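Imura Hall, film premiere and family meet-and-greet
Venue safety walk-through, September, load-in morning

Used the standard Mindov sheet. OK / FIX / N/A plus comments. Started 7:40 am, red carpet side first.

1. Capacity and seating
Posted limit 2000. OK
Aisle lights, balcony. FIX, two out on left stair
Family and cast row, reserved signs up. OK
Comment: 583 guest wristbands handed over in a sealed bag. Keep with front desk, not the press table.

2. Red carpet
Carpet edges taped. FIX, lifting by the fan pen
Barrier feet turned inward. OK
Photo wall weighted both ends. FIX, one end only
Comment: heels and long gowns all along here, so redo tape after the rehersal walk as well.

3. Power and electrical
Cable ramps at lobby doors. OK
Extension leads tagged. FIX, three no tag
Press room outlets tested. OK
Comment: coffee urn and ring lights on same strip. Move urn.

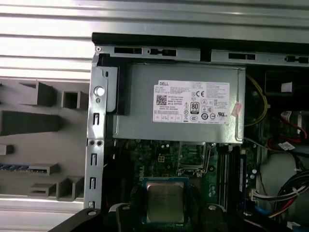
Power supply with Dell label, case open.

4. Fan pen
Max 600, clicker at gate. OK
Exit gate opens outward, no lock. OK
Water point. FIX, nothing there yet
Comment: autograph line crosses the fire lane. Adeleke crew to shift it before doors. Strollers at the front left only.

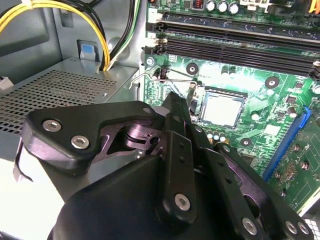

Gripper and motherboard.

5. Stage and screen
Screen rigging cert on file. OK
Stage steps, handrail. FIX, wobbles on right
Front edge marked white. OK
Haze machine. N/A, pulled from the show
Comment: cast kids coming up for the group photo, want a person on the steps both ways. Handrail is the big one, do it frist.
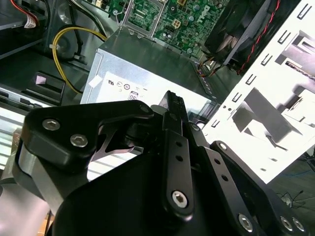 Gripper finger, inside the case.

6. Backstage and green room
Exit signs lit. OK
Extinguisher in date. OK
Garment steamer on heat mat. FIX, on carpet
Candles. N/A, none allowed, tell the florist again
Comment: the family's dog is on the guest list. Water bowl and a quiet room, door kept shut. No dog on the carpet during flash photos.

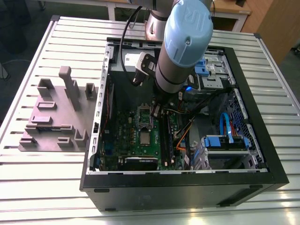 7. Cars and arrivals
Drop-off cones out. OK
Driver list from Dronadel. FIX, old version
Curb ramp clear. FIX, flower boxes on it
Comment: one car at a time, engine off while doors open. Overflow goes to the back lot.

8. Sign off
Recheck all FIX items 3 pm. No doors until stage handrail and fire lane are both OK.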